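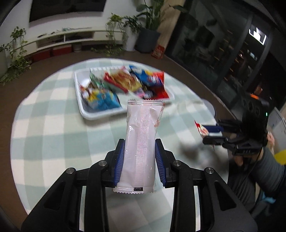 # The snack tray, November

Every household on Tornthorpe Lane has a drawer where small shiny packets go to be forgotten. Ours lives on a tray, on the round table, on the checked cloth that Jacqueline Lecomte insists is sage and I insist is hospital green. Once a year the contents get sorted, and this page is the record. Expectations should be kept low.

**The tray.** White, rectangular, and home to a green-and-white packet, a red-and-gold one, a blue one, a red one, and a blue-and-yellow one. Flynn Baxter would like them arranged by flavor. Ysaline Pons would like them arranged by color, and Ysaline got to the table first.

**The plain one.** White, see-through in the way of a cheap shower curtain, with a pale pink seam down the middle and a very small block of black print near the bottom. Régis says it's a biscuit. Régis said that last year too.

**The plant.** It has no part in the sorting, but it trails off the end of the low shelf with such an air of having given up that it seemed rude to leave it out. Eugénie Leblanc waters it when she remembers – the vine has learned not to count on this.

**The red boxes.** Two of them, tucked under the shelf. The overflow goes in there, along with the spare batteries and a manual for a toaster we no longer own.

**The pretty one.** Red crimped ends, a cream front, leaves, pink blossoms, round reddish fruit and a blue-gray bird, with a double-happiness emblem in the corner in case the bird wasn't cheerful enough. It's a candy packet dressed for a wedding, and it makes everything else on the cloth look like office supplies.

**The pink one.** Pale, wrapped, and lying on the diagonal like a guest who has eaten too much. Jacqueline has first claim on it, by virtue of having said so loudly.
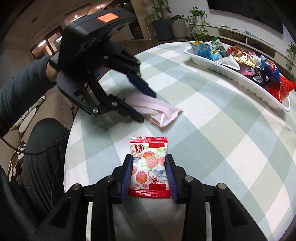
**How do you keep small packets from getting lost in a drawer?**

Use a shallow tray and stand or lay them in a single layer, so the ones at the bottom don't spend a year there. Put the tray somewhere people pass on their way to the kettle. Ours empties itself in 2 weeks, apart from the biscuit.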